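Braltemside Home Notes
Last updated: Saturday, January 11, 2025

We use cookies to remember your settings. By continuing to read you accept them.

Folding striped cloth so the lines stay straight

Plain cloth forgives many things. If you fold a plain white sheet a little crooked, you put it in the closet and it looks fine. With stripes it is different, and thin stripes are the worst, for the reason that your eye follows the line and sees immediately where it goes wrong. I have folded striped cloths for many years, first in the linen room of a small guesthouse in Wistside and now only at home, and I want to write down what I do.

Work on a big flat surface. A wooden table is good, a clean wood floor is also good if your knees allow it. A bed is too soft. The cloth sinks in the middle and you press a fold that is not where you think it is. Wipe the wood first with a dry rag, and feel with your palm for crumbs and for any place where the varnish is rough, as it can pull a thread from thin cotton.

Do not start to fold right away. First lift the cloth near the middle, let it hang for a moment, and lay it down again. The big wrinkles open by themselves. I know people who skip this and then they pull at the corners for five minutes. 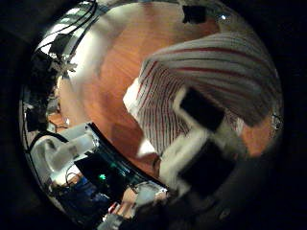 After that, find one corner. Only one. When you have it, walk your fingers along the edge to the next corner, and do not let go of the edge on the way. If you search for the second corner by digging in the pile, you will often take the wrong one, and the cloth is twisted once without you noticing it.

Lay the long side parallel to the table edge. Now you can choose which way to fold first. My rule is to fold along the stripe first and across the stripe second. When the first fold runs along a stripe, you can use that stripe like a ruler. If the fold begins on one line and ends on another line, open it and do it again. It takes ten seconds now, and later you cannot correct it.

For the second fold, across the stripes, look at the lines on the top layer and on the layer under it. They should run the same way. Small differences of one or two lines are from the sewing and not from you. Many cheap cloths are cut a little off the thread, and no folding will repair that.

Marks on the table

When I have many pieces of one size, I put small pieces of tape on the wood where the corners should come. Use a dark tape on light wood so that you see it from above. Masking tape is easier to remove, but it should not stay for weeks, especially where the sun comes in. In March I found a sticky shadow on my own table and needed a lot of cooking oil and patience to get it off.
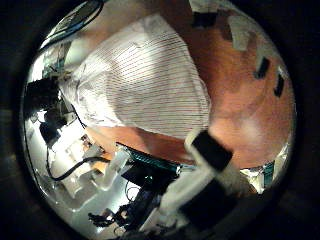

Smooth every layer before you make the next one. Use the side of the hand, from the fold toward the open edge, so the air goes out. If you start at the open edge you push the wrinkle into the fold, and there it stays until the next wash. For cotton that is very creased, a light spray of water helps. I keep 200 ml in a small bottle, and it is enough for a whole afternoon.

How small should the packet be? Measure your shelf before you decide. My shelf is 12 inches deep, so I fold to a little less than that, and the folded edge looks to the front. Then you can take one cloth and the others do not open.

Light

Please think about the lamp too. A shiny table gives back the light, and next to a bright spot you cannot see pale stripes well. I stand so that the window is at my side. In the evening I turn off the ceiling light and use a floor lamp from the left, low, and then every crease makes a small shadow and is easy to find.

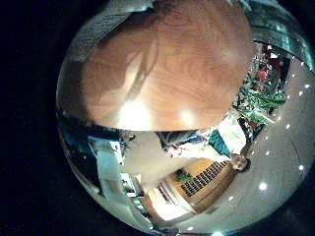
If there are plants near your folding place, move the cloth or move the pots. Pollen and water drops from long leaves make spots that you see only after ironing, when the heat has fixed them. Red things I also keep away, mostly red napkins that were not yet washed.

Some short notes that did not fit in another place:

Iron striped cotton on the back side and in the direction of the stripe.

Do not hang it by the corners to dry. The corners become long like ears and the edge is never straight again.

If a cloth stays folded for many months, open it once and fold it in thirds in place of halves, so the crease gets a new place. Old creases become yellow first.

Starch only tablecloths. A starched dish towel does not dry anything.

Get our household letter once a month. Enter your email address and press Subscribe.

Contact | Copyright 2025 Braltemside Home Notes | Back to top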